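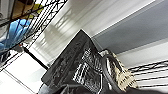

Wrist cam view, gripper tilted, wire shelves on both sides

kelano_wrist
Posted 10 April 2026

Okay, first still off our wrist camera and I'm way too happy about it! We're a student club (robot's name is Keketti) and our project for the May showcase is getting things off wire shelves and into a bin. You can see the gripper housing, the cable loop on the right, and shelf wires top left and bottom right. Edith Puma did the mount and I did the streaming part, which took 63 tries and most of a bag of pretzels.

Question for people who've done this: is the gripper taking up too much of the view? We want to train a small shelf detector on pictures like this.

orakzai77
Nice!! Wrist cams are so much fun. Yes, I think it's too much gripper. The housing eats the whole middle. Can you slide the camera out sideways, or tip it up a bit? We moved ours 3 cm and it was a different world.

tincan_mo
I'd leave it. You want the gripper in view so you can tell where it is compared to the shelf. If you only see shelf you're guessing at the last bit of the reach.

orakzai77
Some gripper, sure. Fingertips. I don't need to see the box they're bolted to.

tincan_mo
Fair, but moving it out means it sticks out, and then it hits the shelf. Ask me how I know (two lenses).

amna_k
Amna Kakakhel here, I mentor a team one district over. Lovely start! My bigger worry is that cable. A loop like that next to wire shelving is going to snag sooner or later. Clip it in close to the arm, leave enough slack for the wrist to turn, then run the wrist through its full range slowly with a hand on the stop button.

Also, what's your picture count?

kelano_wrist
Ooh, good call on the cable, doing that next meeting. We're aiming for 3,000 pictures. Edith wants 5 different camera tilts mixed in so it doesn't only learn one angle.

tincan_mo
Love the mixed tilts. Watch the black-on-black though. Black gripper, black wires, dark cable. A detector could get them confused, and the shine on the housing won't help.

orakzai77
Matte tape on the housing! Cheap and takes ten minutes.

amna_k
Or mask the gripper out in software. As long as the camera is fixed to the wrist, the housing stays put in the picture, so one mask does the lot.

distetov
Mask breaks the day somebody bumps the mount, and somebody always bumps the mount. Tape gets my vote.

amna_k
Then you redraw it! Five minutes. I'd still check it at the start of every session.

kelano_wrist
We're going to try both and compare. Edith already has tape, I'm writing the mask tonight. Will post numbers when we have them, and the new cable routing too. Still not sure about moving the camera, so keep arguing please, it's helping!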